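ロボットへの実演教示(じつえんきょうじ)

実演教示というのは、プログラムを一行ずつ書くかわりに、人がやって見せてロボットに仕事を覚えさせる方法のことです。英語では learning from demonstration とか programming by demonstration とか呼ばれていて、日本語だと「模倣学習」の項目にまとめられていることも多いんですが、模倣学習は集めたデータから動きを学ばせる側の話で、私はちょっと分けて書きたい派です。この項目では「人間がどうやって手本を渡すか」のほうを中心にまとめます。

大まかな種類

手本の渡し方はいくつかあります。いちばん古くからあるのが直接教示(ダイレクトティーチング)で、アームを手でつかんで、ぐいっと動かして覚えさせるやり方。関節の力を抜いたモードにしておくと、けっこう素直についてきます。ただ、アームの根元を持つか手先を持つかで疲れ方がぜんぜん違うし、自分の腕や体がカメラに映り込むので、映像も一緒に学習させたいときは困りものです。

次が遠隔操作(テレオペレーション)。同じ形の小さいアームを手元で動かして本体に追従させるリーダー・フォロワー式、VRのコントローラーを使う式、ゲームパッドや3Dマウスの式などがあります。私が最初に触ったのは3Dマウスで、三日くらいは手首をどっちにひねればいいのか毎回迷っていました。リーダー・フォロワー式に替えたら急に楽になって、あの三日は何だったんだろうと思ったものです(笑)。

三つ目が手持ちグリッパー式です。ロボットの手先と同じような指のついた道具を人が直接持って作業し、道具についたカメラの映像と、指の開き具合、手の軌跡を記録します。ロボット本体がその場になくてもいいので、台所でも事務所でも、道具ひとつ持っていけば手本が録れる!これが本当に大きいです。反面、人間の手は速いしよく曲がるので、あとでロボットの関節では届かない姿勢が混ざっていることもあります。

手本の録り方

一回分の手本は「エピソード」と呼ぶのが普通です。始めの姿勢から終わりの姿勢までを一本として保存します。必要な本数は作業によって本当にばらばらで、私がSivmontという小さな練習用の課題集を作ったときは、紙コップをつかんで隣に置くだけの課題に339本録りました。使えたのはもう少し少なく、途中で手が止まったものや、追跡が飛んだものは外しています。そのあと重ねたコップの課題も足して、全部で1453本。腕がぱんぱんになりました。

録るときに気をつけているのは、まず速さです。慣れてくるとどうしても雑に速くなるので、つかむ直前だけは意識してゆっくりにします。それから置き場所と向きを毎回少しずつ変えること。同じ場所でばかり録ると、そこからずれただけで空振りするロボットができあがります。背景も同じで、机ひとつで全部済ませず、部屋を変えたり照明を変えたりしたほうがいい結果になりやすいです。

失敗した手本をどうするかは人によって意見が割れます。私は、つかみ損ねてやり直したものは残し、落としてそのまま終わったものは捨てています。やり直しの動きが入っていると、本番でも立て直してくれることがあるんですよね。

紙コップという題材

この分野の練習題材として、紙コップはよく出てきます。安い、軽い、どこでも買える。それでいて意外と手ごわくて、力を入れすぎればつぶれるし、弱いと滑ります。下に向かって細くなっているので、指をどの高さに当てるかでも安定感が変わってきます。私は縁のすぐ下あたりをよく使います。縁は巻いてあって丈夫なので、その近くは形が崩れにくいんです。

伏せて重ねたコップから一個だけ取る作業になると、難しさがぐっと上がります。二個いっぺんに持ち上がるのが定番の失敗で、手持ち式で録っていても自分でやらかします。真上に引くより少し揺らしながら抜くとうまくいくんですが、この「少し揺らす」がデータにきれいに残るかどうかは、記録の細かさ次第です。

指の材質と形

指には3Dプリンターで出した樹脂部品がよく使われます。硬いままだと紙には当たりが強いので、内側に柔らかい素材を貼ったり、指全体をしなる形にしたりします。大事なのは、手本を録る道具とロボット側とで指の形をそろえておくこと。FluvleyとHorleyという二つの試作指を比べたときは、録画はFluvley、実機はHorleyという組み合わせをうっかりやってしまい、つかむ位置がずれて原因探しに半日かかりました。

よくある混同

遠隔操作と実演教示を同じものとして書いている記事をときどき見かけますが、遠隔操作は人が離れてロボットを動かすことそのものを指します。記録して学習に使ってはじめて実演教示になるわけで、災害現場などで人がずっと操縦し続けるロボットは、ふつう後者には入れません。

関連項目:模倣学習、ダイレクトティーチング、リーダー・フォロワー方式、エンドエフェクタ、把持計画 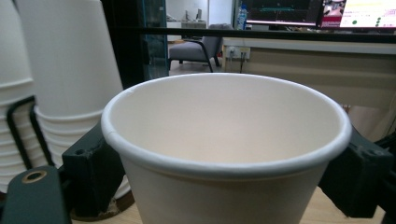 紙コップを二本指のグリッパーで挟んだところ。写真:Sivmont

最終更新:12/03/2022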